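Search this site Enter keywords Go

Grasp planning from the wrist: what we changed in the Teson stack
Speaker notes - Ghazal Rostami
April 17, 2024

Slide 1. Title

Say hello, say name. Mention that the slides go up after the session, so people can stop photographing them. Questions at the end, except if a term is unclear, then interrupt.

Slide 2. What Teson is

Teson is our control and planning software for tabletop arms. It runs on a single workstation beside the robot. Perception, planner and gripper controller are separate processes that talk over a message bus. The bus is Nordin. We did not write Nordin and I will not defend all of its choices.

The talk covers one path through the system: pick up a household object, hold it, put it down somewhere else. Mugs mostly.

Slide 3. The old pipeline

Overhead camera only. Segment the object, fit a rough shape, pick a grasp from a table, plan the arm motion, close the fingers, lift. Each stage ran once and passed its answer down the line.

Point at the arrow between "fit shape" and "pick grasp". Most of our bad picks started there. The overhead view gives a decent outline of a standing mug and a poor one of a mug on its side. When the fit was off, the planner had no way to find out.

Slide 4. The test set

We logged 698 pick attempts with the old pipeline, all with the same arm and gripper, and sorted the failures by hand. Do not read the whole table out. Two rows matter:

- fingers landed on the rim instead of either side of it
- fingers closed on the handle when the plan said wall

The second row surprised me. The shape fit had the body right and the handle pointing the wrong way.

Slide 5. Closing the loop

New version adds a wrist camera and a second perception pass. The arm goes to a hover pose 12 centimeters short of the grasp and waits. Perception looks again from there and sends back a rim estimate and a handle direction. The planner then corrects the last part of the move.

The correction is limited on purpose. If the new estimate differs from the old one by more than the limit, the arm backs off and starts over. We tried letting it chase the new estimate and it produced some ugly motion close to the table.

Slide 6. Timing

The second pass has a budget of 300 milliseconds. The rim fit uses most of it. Handle direction is cheap once the rim is known.

If someone asks about running it continuously during the approach: we have tried it, the network keeps up, the planner does not. Replanning at that rate needs a warm start and ours is not finished.

Slide 7. What the wrist camera sees

Leave this one up for a while and let people look at it.

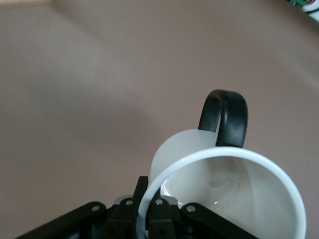
White mug, black handle, gripped near the rim. Wrist view.

Talk through what this means for software. The fingers are on both sides of the wall, so parts of the rim are covered by the gripper itself. The fit has to work from an incomplete ring. We mask the links using joint positions and the camera calibration, then fit an ellipse to whatever edge is left.

Mention the glint inside the cup. Bright spots like that used to get picked up as edge points. The fix was to throw out short edge pieces that lie inside the first ellipse and fit again.

White on beige is an easier case than it could be. Clear glass is a different talk.

Slide 8. Grasp check

After the fingers close we compare two things: finger position from the motor encoder and the wall thickness the planner expected. A large gap between them means we are holding something other than the wall. The result goes into the task log as a plain pass or fail with both numbers next to it.

Slide 9. Tooling

Short demo of Potport, our replay tool. Load a log, scrub to the hover pose, switch the mask on and off. Have the log open before the session starts - it loads slowly.

Potport will also rerun the planner on recorded perception output. That is how we compare versions without using arm time.

Slide 10. Open problems

Calibration drift at the wrist mount. The limit from slide 5 is one fixed number for all objects and should not be. Port to Tridura planned for August.

Slide 11. Questions

Leave contact details on screen. Repeat each question into the microphone.

Related items
Masking a gripper out of its own camera view
Potport 14 release notes
Nordin message timing on a loaded workstation
Hover poses and how to choose them
Moving a planner to Tridura: first notes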